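Fórum Stimum » Simulação e aprendizagem » Recolha de exemplos
Tópico: Quantos episódios por divisão antes de treinar?

abbas_ahmadpour
Boa noite a todos! Ando há umas semanas a juntar demonstrações em simulação para uma política de navegação com manipulação (o projeto chama-se Drundine, alguns de vocês já me aturaram noutro tópico) e cheguei àquele ponto em que já não sei se estou a recolher dados úteis ou só a encher o disco. Tenho 11 disposições de casa, todas teleoperadas por mim ao fim do dia, com uma chávena de chá ao lado e a paciência que sobra. A minha dúvida é esta: gravo até 10 episódios em cada disposição, ou faço menos episódios e invento mais casas? Deixo uma vista de uma das divisões, com a estante de madeira, a planta no vaso e a cadeira verde ao fundo, para perceberem o nível de mobília com que trabalho.
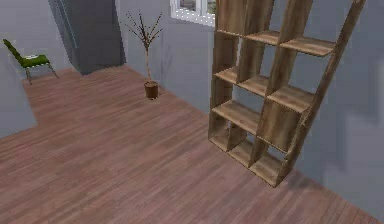
Cremilda Barbosa
Olá, Abbas! Eu ia sempre para mais casas. Quando comecei a recolher para o Lai fiz o contrário, repeti muito a mesma sala, e a política ficou uma maravilha naquela sala e um desastre em todas as outras. Cinco episódios por disposição chegam bem para uma primeira ronda — depois vês onde falha e reforças aí. E varia o ponto de partida do robô, por favor, que isso custa pouco e rende muito.

nalex_pt
Discordo um bocadinho da Cremilda, com todo o carinho. Com cinco episódios por casa, se dois saírem tortos (e saem, todos sabemos como é conduzir aquilo com um comando), ficas com três, e o modelo aprende os teus tiques em vez da tarefa. Eu prefiro poucas casas e demonstrações limpas. Já agora, o que fazes às passagens de porta? É aí que os meus conjuntos costumam ter buracos.

abbas_ahmadpour
Obrigado aos dois, que respostas tão completas! As portas são mesmo a minha dor de cabeça. Em muitas gravações o alvo está na divisão do lado e, visto de cá, metade fica tapada. No caso que vos mostro a seguir, o armário castanho aparece pela abertura, com os dois puxadores verticais à vista, mas o lado direito desaparece atrás da moldura amarela. Na dúvida, tenho etiquetado estes momentos como «alvo parcialmente visível» e seguido em frente. Não sei se estou a complicar a vida ao modelo ou a fazer-lhe um favor.
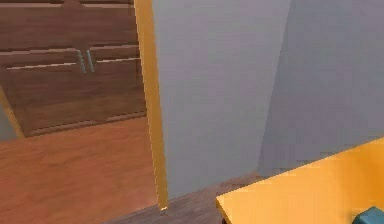
ritmo_lento
Pela minha experiência, estás a fazer-lhe um favor. Se só guardares momentos com o alvo inteiro e bem centrado, a política nunca aprende a procurar. Eu só tiraria a etiqueta, porque duas pessoas diferentes nunca concordam sobre o que é «parcialmente».

Cremilda Barbosa
Ai, a etiqueta eu deixava! Não precisas de a usar no treino, mas quando fores ver os erros dá um jeitão enorme poder filtrar. Perdi tardes inteiras a rever episódios à mão por não ter marcado nada. O que eu faria era escrever uma regra curta (por exemplo, um dos lados tapado) e colá-la no topo da folha.

nalex_pt
Nisso dou-te razão, Cremilda, que fique registado. Abbas, cuidado também com as vistas quase iguais. Se o robô fica parado enquanto pensas no próximo movimento, guardas uma data de amostras que não acrescentam nada, e ainda lhe ensinas que ficar parado é boa ideia. Eu corto as pausas antes de exportar.

abbas_ahmadpour
Tens toda a razão, e fui logo espreitar as minhas. Encontrei esta, da mesma passagem, outra vez com o armário à esquerda e o tampo amarelo-alaranjado no canto direito, e confesso que ao lado da anterior me custa distingui-las. Escrevi entretanto um resumo do que vou mudar, colado abaixo tal como ficou no meu caderno do projeto.
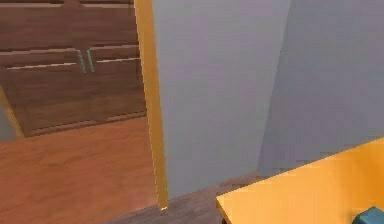

Tempo de leitura: 1 min

Drundine, notas para a segunda ronda
Mantenho as 11 disposições e gravo 6 episódios em cada uma, com pontos de partida diferentes.
Episódios com colisão vão para uma pasta à parte, não se apagam.
Pausas do operador cortadas antes de exportar.
Etiqueta de visibilidade com regra escrita, fora do treino, só para análise.

ritmo_lento
Gosto! Só não cortes as pausas todas às cegas. Às vezes parar antes da porta faz parte da manobra, sobretudo se o braço vai estendido.

nalex_pt
Hum, aí não sei. Uma pausa curta ainda aceito, mas se o modelo não recebe histórico nenhum, como é que ele sabe quando voltar a andar? Abbas, a tua política vê só a observação atual ou uma janela?

abbas_ahmadpour
Só a atual, por enquanto. Vou experimentar com uma janela pequena e exporto as duas versões, com e sem pausas, para compararmos. Conto ter isto a correr em abril e volto cá com os resultados, bons ou maus. Cremilda, se puderes partilhar a tua folha de etiquetas, agradeço imenso!

Cremilda Barbosa
Claro que sim, mando-te logo por mensagem privada. Só te peço que não ligues aos nomes das colunas — foram escritos já muito tarde.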